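Home Our Story The Rooms Table Linens Contact

About Sundovano

Sundovano rents and furnishes small rooms for people who need a place to work, eat or meet for a few hours. Gaétan Sutherland opened the first 2 rooms over a print shop on Verness Street, and we now look after 62 of them. Most are under 128 square feet, so the furniture has to be small too.

We keep the setup simple. Every room gets a table, a cloth and something growing or flowering if the light allows it. The rest depends on who is using it.
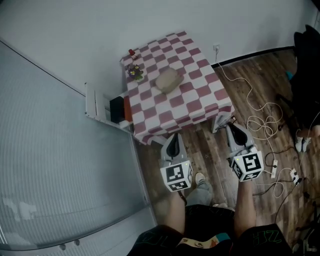

Page 83

The maroon-and-white check is our oldest cloth pattern and still the one most people ask for. It goes well with plain white walls and dark wood floors – we have plenty of both. Small tables go against the wall to leave the floor open, and a low shelf can slide partly under the edge for boxes.

Linens are washed in our own laundry on Imai Lane. Bookings and keys are handled through Plalum, our sister office. Rooms open at 7 a.m. and the desk answers calls until 6 p.m. – after that, please leave a message.

We use cookies to remember your settings. Accept Decline Cookie policy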